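Project report: A work surface for sorting small table items
Course project, Pramelton, June

Our group studied how a plain colored surface helps people to put small items back in the right place. We called the project Plotinus. The surface is teal, and we chose one color for the whole top.
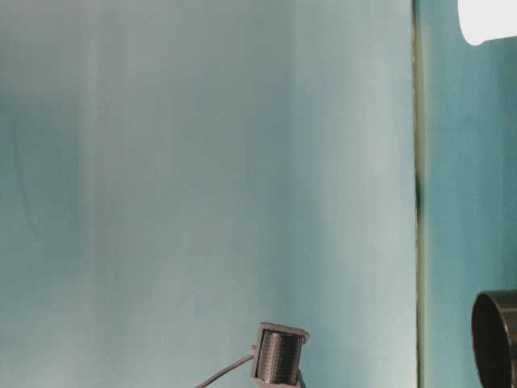
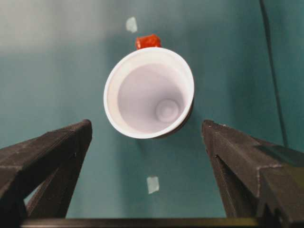
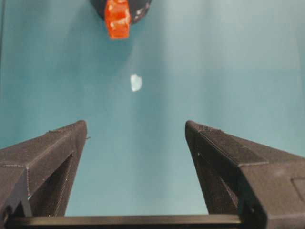

The first question of our project was how much marking a table needs. In many kitchens the marks are printed lines or labels, and they are hard to change later. We wanted marks which can be moved in a minute. For this reason we decided on small pieces of white tape, like the two near the white disposable cup. They are easy to see against the teal, but pale glare makes some parts of the surface look almost gray, and there the contrast is weaker. We should have tested a lamp in another position – this is left for the next group.

We made 342 placements in five sessions. In 37 of them the item was put down away from its mark. Most of these mistakes came in the first session, when the marks were still new for us. In the next version, named Gunum, we want to try a darker tape and a matte cloth.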